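Storing the Autumn Garlic: The Ustdale Teaching Kitchen

Filed under: Galleries / Kitchen and Larder / Produce Storage

The Ustdale Teaching Kitchen keeps its own supply of garlic, onions and shallots for use in the public cooking program. The dry goods area was reorganized in February under the direction of Derek Tunstall, kitchen manager, and this gallery records the arrangements now in place for garlic.

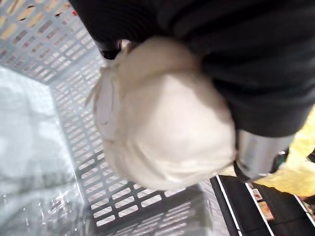

Garlic is bought whole and unpeeled from Chege, a grower that has supplied the kitchen for 7 years. Last season the kitchen received 2,954 bulbs, most of them used in the evening classes and in the Sunday soup course. Bulbs are kept whole until the day they are needed.

The former arrangement relied on deep lidded bins in the lower cupboards. Bulbs at the bottom were often forgotten, and a number had sprouted by the time they were found. The bins have been withdrawn from use for garlic and now hold dried beans and rice.

Baskets. A white plastic basket with rows of narrow slots in its walls has replaced the closed bin. Air can pass through the sides, and loose skin is easily shaken out over the sink. Baskets are washed every two weeks and dried fully before produce is returned to them.

Handling. The papery outer skin is left on each bulb. Staff and students are asked to set bulbs down gently, as a bruised clove will soften early and may affect those beside it. Dry wisps at the neck need no trimming for storage.

Sorting. Each delivery is checked by hand on arrival. A sound bulb feels firm and heavy for its size, and its neck is dry. Faint streaks of pink or brown on the skin are common in many varieties and are no reason to reject a bulb. Soft spots, green shoots and any sign of mold are.

Placement. Baskets stand on the middle shelves of the larder, away from the ovens and out of direct sun. Garlic is not kept in the refrigerator, where it tends to sprout soon after it is taken out again. Potatoes have a separate shelf by the door.

Rotation. New bulbs are never placed on top of old ones. The older basket is moved to the front and emptied first, and its card is marked with the month of delivery. Sandro Cirillo, who leads the preserving course, reviews the cards before each order is placed with Chege.

Peeled and cut garlic. Cloves peeled for class are covered, refrigerated and used within 2 days. Garlic in oil is prepared fresh for each session — it is not stored at room temperature under any circumstances, and what remains at the end of class is discarded.

Visitors are welcome to view the larder before evening classes, when the side entrance opens at 5:30 p.m. Groups of up to 10 may be shown through at one time. Requests for a larger visit should be made in writing to the kitchen office.

The larder shelving was supplied by Stitum, and the storage cards were printed by Sirov. The onion and shallot shelves will be added to the gallery when their labeling is complete.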